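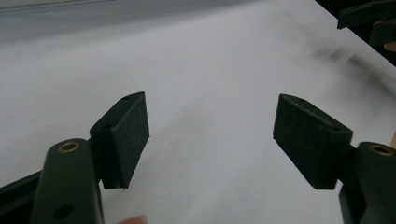 Moving my mother's sewing room, a thread

1/
My mother sewed for a living for most of her life and she is giving up the big room at the back of her house. I'm the daughter who lives closest, so I've been doing the packing. Posting what I learned in case you have one of these rooms in your future.

2/
First, what was in it. Fabric on shelves up to the ceiling. Patterns in shoe boxes. Buttons in jam jars. Two machines she uses and one she doesn't. Forty years of thread. A dress form with a cracked stand that she calls Mrs. Costigan, after the shop in Janness where she bought it.

3/
I started with the fabric and that was a mistake. Fabric is the hard part. Every piece was for something or left over from something, and she wanted to tell me which. We did one shelf in an afternoon.

4/
Start with the paper instead. Old invoices, instruction books for machines she no longer has, catalogs, magazine pages with one photo circled. She let most of it go without looking up. By lunch there was floor to stand on.

5/
Patterns came next. She keeps them by who they were made for. So there's a box marked Nouhaila, a box marked school plays, and a box marked Never Again, which is all men's pants.

6/
If you're sorting patterns, check that the pieces are in the envelope before you decide anything. A lot of hers had been traced onto brown paper and rolled up in a different box. We had an envelope in the giveaway pile for a coat she still wears and would have lost the only copy of the sleeve.

7/
Rolled patterns: write the name and size on the outside edge of the roll, not on a sticky note. The sticky notes were all at the bottom of the box.

8/
Thread. Old cotton thread gets weak. Pull off a foot and tug it. If it snaps with hardly any effort, don't sew with it. You can still baste with the ones in between. My mother does this test without thinking and has opinions about people who skip it.

9/
She wouldn't throw out the weak thread either. It went to my cousin Ayman Tahiri, who ties fishing flies and says he doesn't care how old it is. I have no idea if he'll use it. It's at his house now and that was my goal.

10/
Back to the fabric. What worked in the end was measuring. She sat in the good chair, I measured each piece, pinned a slip of paper to it with the length and width, and she said keep or go. With a number on it she could picture what it would make. Without a number it was all "oh, that's good wool."

11/
Rule she came up with herself: under half a yard goes, unless it's silk or it's from her own wedding clothes. I would not have dared suggest that.

12/
How to tell what a mystery fabric is: people online will tell you to burn a thread and smell it. My mother did this over the sink with tweezers and a saucer of water. Wool smells like hair. Cotton smells like paper. Polyester melts into a hard bead. Open a window and don't do it near the fabric pile.

13/
We found moths in 3 pieces, all wool, all on the bottom shelf against the outside wall. Those went straight out in a tied bag. Everything else wool from that shelf went in the freezer in sealed bags, then back out, then in again. My freezer, for the record. We ate a lot of thawed soup that week.

14/
Vacuum the shelf itself after moths. Get into the corners and the screw holes. Then wipe it and let it dry all the way before anything goes back.

15/
Boxes. Fabric is heavy. It doesn't look heavy. I filled a big moving box with folded cotton and couldn't get it off the floor. Use small boxes, the kind sold for books, and lay the fabric flat.

16/
Tools were easy. Shears in one box, wrapped in a dish towel and marked SHARP on all sides. Pins in a tin with tape around the lid. Rulers and the yardstick tied together with elastic, of which we had plenty.

17/
The machines. Take the needle out, lower the foot onto a scrap of cloth, take out the bobbin, tape the foot pedal cord to the pedal. Carry it by the base or in its own case. If it's the old cast iron kind, get two people. We had Finbarr Carroll from next door and we still rested on the stairs.

18/
The machine she doesn't use is a Branby from before I was born. It runs but it skips stitches. A repair place in Kanska quoted her more than she paid for it new. She said no, then called back the next morning and said yes. It'll be ready sometime before Thanksgiving.

19/
Where it's all going: the small bedroom upstairs, which gets morning light. She picked it. I'd assumed she would want the downstairs room to save her the stairs and I was told to stop planning her knees for her.

20/
The cutting table didn't fit through the bedroom door. We measured the table and we measured the room. We did not measure the door. Please measure the door.

21/
Solution for now is a folding table against the wall, raised on bed risers so she doesn't have to bend. She says it wobbles if she leans on the left end. A folded square of denim under that leg fixed most of it.

22/
The giveaway fabric went to Aicha Fahmy, who teaches a beginner class on Saturdays. If you're donating, ask first. She wanted plain cottons and anything with a stable weave. She did not want stretch velvet. We had a great deal of stretch velvet.

23/
If anyone near Janness would like stretch velvet in wine, bottle green or a kind of mustard, message me. It's clean, it's measured, and it's in my hall.

24/
Buttons. I suggested sorting them. She said the jars were sorted. I said by what. She said by when. So the jars were wrapped in towels exactly as they were and moved exactly as they were, and they're on the windowsill in the same order.

25/
Things we found inside folded fabric: a bus pass, a grocery list, my third grade class picture, a letter from her sister, a ten dollar bill. Unfold everything before you give it away. Shake it too.

26/
A few people have asked how long this takes. For us, 9 afternoons, with her stopping at four each day for tea. I'd tried to do it in one weekend and she was tired and cross by Saturday night, and so was I. Short days were better.

27/
Someone asked about labels. I wrote on the short side of each box so you can read them when they're stacked. Contents, then the shelf it goes on. She reads the labels out loud and corrects them.

28/
Chaimae Gaber asked what happened to Mrs. Costigan. She went up on the first trip, before any of the boxes. The stand is held together with a hose clamp from the hardware store. She's wearing a half-finished jacket for my niece.

29/
Left to do: hang the pegboard, find the seam ripper, pick up the Branby, and find a home for the big cutting table, which is standing on its side in the back room. It's solid and it's free if you can carry it. Bring a tape measure.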